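Ostutine to Add Two-Arm Work Cells at Kallham Under New Equipment Plan

KALLHAM, February - Ostutine has approved an equipment plan that will bring 10 two-arm work cells to its Kallham site over the next 15 months. The cells will handle small consumer goods that are now sorted and repacked by hand.

The plan sets aside 80 percent of the budget for the arms, grippers and tables. The rest goes to spare parts, wiring and staff training. Ostutine will buy in two rounds, with the second order placed only after the first cells have passed a 40-day trial.

"We priced larger machines and decided against them," said Liesl Hofstetter, who heads equipment planning at Ostutine. "Most of what we handle fits on a tabletop. Two small arms on a rail cost less to buy, and our own people can swap a part."

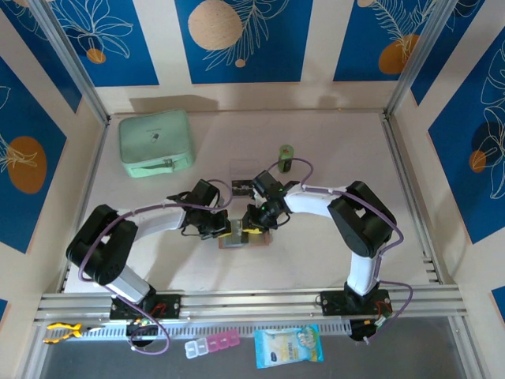

Ostutine Equipment Planning, Kallham Site

Each cell carries two arms on the front rail of a table, set so that both grippers can reach the same item. Flat pieces are a common job, with one yellow fingertip working at the left and the other at the right. Cases with handles, cans and clear packages are also on the list of goods for the trial.

Korano will supply the tables and rails. Pavlović will install the cells and service them for the length of the plan. Both contracts include a fixed price for replacement fingertips and cables, which Ostutine expects to be its largest running cost.

"Cables wear, and the first budget draft left them out," said Konrad Lanz, site manager at Kallham. "They have their own line now."

No jobs will be cut under the plan. Staff on the repacking line will be offered training as cell operators before the first order arrives.

Suppliers who wish to bid on storage racks and lighting for the second round can request the bid papers from the Kallham office.

Comments (3)

rackmount_ed
Is the service contract priced per cell or for the whole site? Makes a big difference by the second round.

T. Moser
Glad to see cables in the budget. We forgot them too and paid for it.

lineworker2
When does sign-up for the operator training open?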